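3.2 Who is permitted to interpret

It may help to pause over a point that readers of dream literature tend to hurry past. In the Berketham tablets, a dream is never explained by the person who had it. The dreamer tells it, often more than once, and then waits. We were slow to notice this ourselves, and I owe the observation to Zohreh Bagheri, who had been reading the tablets aloud. 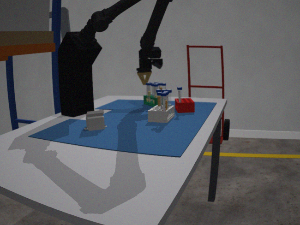
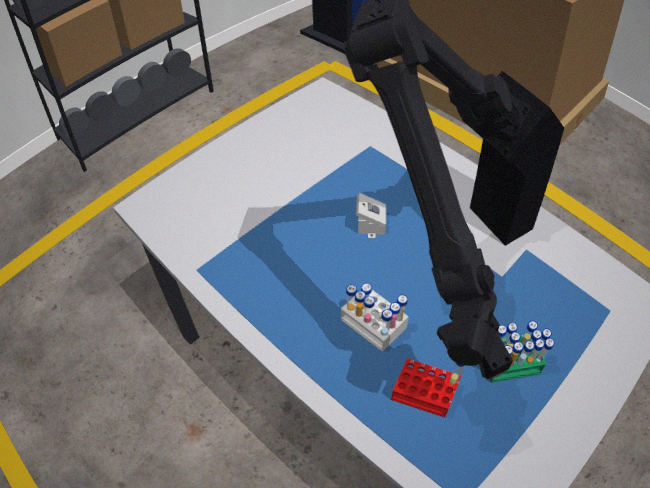 Figure 4. Simulated robot arm at a white table, two views.

The waiting matters a good deal. Of the 200 dream reports we collected, 40 name an interpreter, and in 17 of those the interpreter is a household servant or a child, someone with no temple office at all. Ahmadpour's older survey treated these cases as slips of the scribe, and I can understand why, for they sit awkwardly beside the grand court scenes most of us grew up with. But they are spread across the whole collection, in several different hands, and they use the same opening formula as the reports taken down by priests.

What did such an interpreter do? As far as we can tell, she listened and then repeated the dream back with one detail changed – a river for a road, say, or a brother for a stranger. The dreamer could accept the change or refuse it. If he refused, the tablet usually ends there, and we hear no more of the matter. If he accepted, a small offering of barley or oil was recorded, and the changed version seems to have been kept as the true one.

I find this rather touching, and I hope I will be forgiven for saying so in a paper of this kind. It suggests that the message was thought to arrive incomplete, and that a second person was needed to hear the rest of it. The Cademon fragments, which are later and much more damaged, show something similar, although there the interpreter is always an elder and the offering has become a fixed fee. Whether the one custom grew out of the other is a harder question – we return to it in section 3.4, once the matter of the opening formula has been settled.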